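Plurusley 木纹台面护理油 大罐装

适用:实木台面、餐桌、木砧板、木碗木勺
气味:淡淡的蜂蜡味,开罐时明显一些,擦开以后就散了
色泽:透明微黄,不染色

很多老顾客是从小罐装一路用过来的,常常写信来问能不能出大一点的。家里一张餐桌加一条长台面,小罐擦到最后总差那么一口气,剩个桌角没擦到,心里惦记好几天。我们听进去了,所以就有了这一款。配方还是老配方,罐口改宽了,手掌能伸进去,拿布蘸也好,直接用手抹也好,都方便得多。

先说说怎么看自家的木头该不该上油。不用什么仪器,晚饭后把灯打开,弯下腰,顺着光斜斜地看过去。木纹深的地方还润着,浅的地方发灰发白,那就是时候了。也可以滴一滴水,水珠站得住就再等等,马上洇进去,就别拖了。
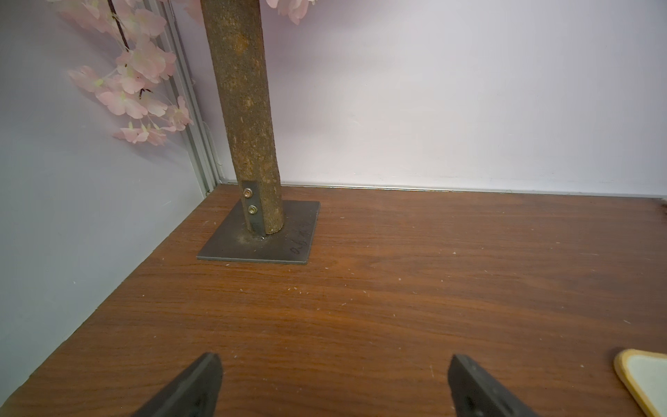
红棕色木纹台面,横向纹理深浅相间

上油之前一定要把灰擦干净,这一步我们啰嗦多少遍都不嫌多。细小的灰粒混在油里,干了以后摸上去像撒了一层盐,还得重新打磨。先用干布顺着木纹走一遍,再用拧得很干的湿布走一遍,然后放着晾。急性子的朋友可以去泡杯茶,回来再说。

油不要倒在桌上,倒在布上。一小块一小块地推,推到看不见油光为止。台面上摆着花瓶、台灯、装饰树这些带底座的东西,请都搬下来,别绕着擦。绕着擦的结果就是日后挪个位置,底下露出一块颜色不一样的方印子,再补就很难补匀了。金属底座的摆件,搬回去之前最好在底下垫一层毛毡,免得划伤。

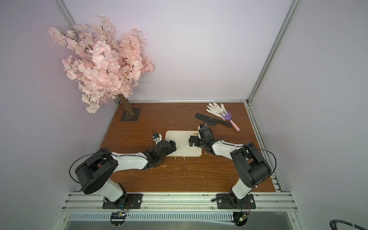

深色花纹的木纹桌面,配一棵粉色仿真樱花树

第一遍油擦完,静置16小时,再擦第二遍。梅雨天要久一点,用手背贴上去不粘了才算数。我们Gerkcombe门店的Remedios Gatchalian习惯傍晚擦第一遍,第二天上午接着擦,她说夜里没人碰桌子,最省心。家里养猫的,记得把门带上(这是她的亲身教训,那串脚印到现在还看得出来)。
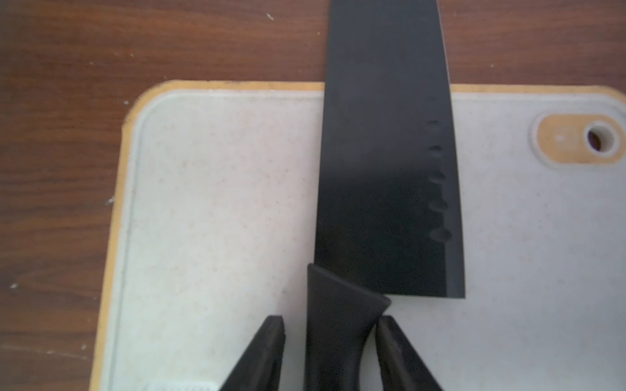 砧板和厨房小件

常有人问塑料砧板能不能擦。不能,也用不着,塑料不吃油,擦上去只会滑手,洗洁精洗净竖着晾干就很好。木砧板就不同了,正反两面和四个侧边都要照顾到,只擦正面的话,过一阵子容易翘。新砧板头一个月每周擦一次,之后看情况,一般一个月一次就够。切过生肉的板子请先洗净晾透,再上油。

规格与价格

大罐装每罐66元,附棉布一块。单买棉布的,可以在下单时留言,我们随货一起寄。Latdale色是偏暖的那一款,适合胡桃木和樱桃木,带一点点颜色,浅色木头请选透明款。两款不要混着用,混了以后深浅很难控制。拿不准的话先在桌子底下找个看不见的角落试一小块,过一夜再看。

装修时已经刷过厚漆的台面,油进不去,擦了等于白擦,这种请用Chornovol水性清洁蜡。仿木纹的贴面也是同样的道理,清洁蜡薄薄抹一层,干布一抛就行。怎么分辨呢?看桌边,贴面在转角处多半会有一道细缝,实木的纹路则会顺着边一直走下去。还是分不清,就拍张桌角的照片发过来,Nkechi Bashir每周三下午专门看这些照片,一张一张回,回得慢些请多包涵。

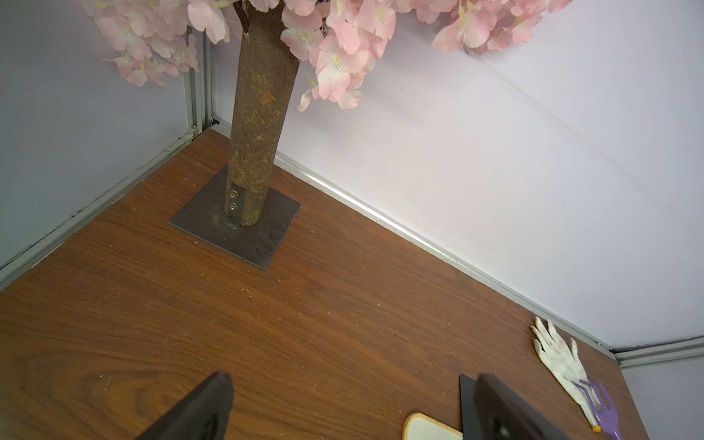

还有一件事要特别提醒。擦过油的布不要团成一团扔进垃圾桶,油在氧化时会发热,闷在一起有自燃的危险。请摊平晾在室外通风的地方,彻底干硬了再扔,或者泡在水里密封好再处理。罐子用完拧紧盖子,放在阴凉处,孩子够不着的架子上。冬天油会变稠,隔着温水坐一会儿就化开了,千万不要上明火。

开封后建议一年内用完。罐底略有沉淀属于正常,用前搅一搅。收到时若罐身有磕碰漏油,5天之内告诉我们,补发一罐,旧的不用寄回。

满4罐包邮,偏远地区请先问客服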